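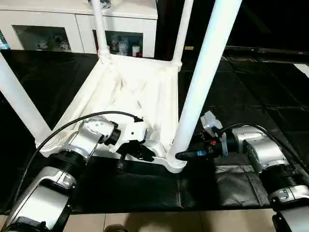
발표 메모: 야외 음악회의 의자 배치
Olga Espinoza, Zerinmont 여름 음악회 운영팀
2019-05-11, 발표 시간 40분 (질문 포함)

시작
인사는 짧게 합니다. 제 한국어가 빠르지 않으니 못 들은 부분이 있으면 바로 손을 들어 달라고 부탁드립니다.
첫 질문: "마지막으로 간 야외 공연에서 어디에 앉으셨습니까?" 대답을 두세 명에게 듣습니다. 무대에서 무엇을 연주했는지는 묻지 않습니다.
그다음에 오늘의 주제를 말합니다. 객석을 어떻게 놓으면 사람들이 끝까지 앉아 있는가.

1. 우리 공연장 소개
Zamudio 광장은 직사각형이 아닙니다. 동쪽이 좁고 서쪽에 큰 나무가 두 그루 있습니다. 바닥은 무대 쪽으로 조금 기울어 있습니다.
첫해에는 의자 624개를 놓았습니다. 도면에서는 아주 예쁘게 보였습니다. (여기에서 도면을 보여 주고 잠깐 기다립니다.)
문제는 통로가 가운데 하나뿐이었다는 점입니다. 늦게 온 관객이 모두 가운데로 들어왔고, 앞줄 관객은 첫 곡 내내 뒤를 돌아보았습니다.
두 번째 해에는 통로를 양쪽에 만들었습니다. 줄 사이를 조금씩 좁혀서 622개가 들어갔습니다. 의자 두 개를 잃고 통로 하나를 얻은 셈입니다. 이 문장은 천천히 말합니다.

2. 의자의 종류
접이식 의자: 운반이 쉽지만 접고 펴는 소리가 큽니다. 쉬는 시간이 끝날 때 특히 그렇습니다.
쌓는 플라스틱 의자: 비가 와도 닦으면 됩니다. 바람이 강한 날에는 빈 의자가 넘어질 수 있으니 뒷줄부터 묶습니다.
긴 벤치: 가족 관객이 좋아합니다. 그런데 혼자 온 사람은 가운데에 앉기를 어려워합니다.
대여 업체 Gromix와 일할 때 배운 것을 이야기합니다. 계약서에 "배달"이라고만 쓰면 트럭에서 내려 주는 일까지만 포함됩니다. 펼쳐서 줄을 맞추는 일은 따로 써야 합니다. 저는 이 단어 때문에 3월 내내 이메일을 썼습니다. (웃을 시간을 줍니다. 웃지 않으면 그냥 넘어갑니다.)

3. 줄과 시야
의자를 바로 앞사람 뒤에 두지 말고 반 칸 옆으로 옮깁니다. 계산은 쉽지만 설치하는 사람에게 설명하기가 어렵습니다. 바닥에 분필로 홀수 줄의 시작점만 표시하면 나머지는 따라옵니다.
아이들 자리는 앞쪽 바닥에 깔개로 만듭니다. 부모님 자리는 그 옆이 좋고, 뒤는 좋지 않습니다. 부모님이 계속 일어나시기 때문입니다.
휠체어 자리는 마지막에 남는 곳에 두면 안 됩니다. 도면에 제일 먼저 그립니다. 동행하는 사람의 의자도 같이 그립니다.
나무 아래 자리는 오후에 제일 먼저 차고 저녁에는 마지막까지 빕니다. 저녁 공연에서는 그쪽 두 줄을 빼도 됩니다.

4. Fermín Farías의 의견
음향을 맡은 Fermín은 객석이 넓게 퍼지는 것을 싫어합니다. 양쪽 끝에서는 현악기가 거의 들리지 않는다고 합니다. 저는 넓은 객석을 좋아합니다. 우리는 아직 합의하지 못했습니다.
지금의 타협: 양쪽 끝 세 줄은 무대를 향해 조금 돌려 놓습니다. 소리가 좋아지지는 않지만, 관객의 불평은 줄었습니다. Fermín은 이것을 해결이라고 부르지 않습니다.

5. 예산
표를 길게 읽지 않습니다. 화면에 두고 한 줄만 말합니다. 설치 인력에 2,000유로를 따로 잡아 두었고, 첫해에는 이 항목이 아예 없었습니다.
예약 명단은 Ulteo라는 프로그램으로 관리합니다. 질문이 나오면 설명하고, 나오지 않으면 건너뜁니다.

시간이 남으면
비 오는 날의 순서: 악기, 전기, 관객, 의자. 의자는 젖어도 됩니다.
번호표를 등받이에 붙일 때는 종이테이프를 씁니다. 투명 테이프는 햇빛을 받으면 떼기가 힘듭니다.

질문 받기
예상 질문: "지정석이 더 좋습니까?" 대답: 무료 공연에서는 앞의 다섯 줄만 지정하고 나머지는 자유석으로 둡니다. 첫 곡이 시작되면 오지 않은 사람의 지정석도 엽니다.
예상 질문: "방석이 필요합니까?" 대답: 한 시간이 넘는 공연이면 표에 "방석을 가져오세요"라고 씁니다.
도면 파일이 필요한 분은 끝나고 저에게 이메일 주소를 적어 주시면 됩니다. 종이와 펜은 문 옆 탁자에 둡니다.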